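A small workspace in Dundwood, kept in order with baskets

Parvaneh Sharifi runs a flower-arranging and paper crafts group in Dundwood, and her work corner gets used for both. When I met her there in September she was happy to talk about where everything goes.

"The walls do most of the work," she said. "If I can hang it, I hang it."

A white mesh basket hooks over the back rail and holds the clock and small items. On the left wall, a black wire basket is fixed to the frame with zip ties.

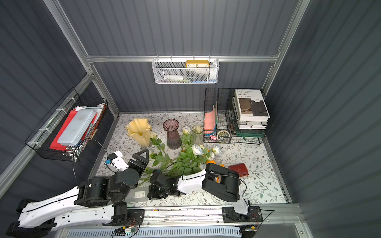
"I used to keep papers flat in a drawer and I never saw them again," she said. "Now they stand up. Folders go in the basket, colored paper goes in the organizer, and the tape stays with the paper."

The design book on top of the trays was a gift from her friend Nima Rostami. She says she has read 20 pages of it.

For flowers she puts a cloth down first - any cloth, as long as it washes well. She lays the stems out before she picks a vase.

"People want to start with the vase," she said. "I look at the flowers first. Roses are easy. It's the orange ones I move three times." 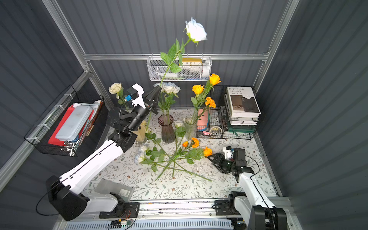
White and yellow roses in the ribbed vases, with more stems laid out on the cloth.

Sharifi trims the stems last, and keeps the short pieces for small jars. Her next session is on wrapping paper, and the vases will go back on the shelf in the hall until October.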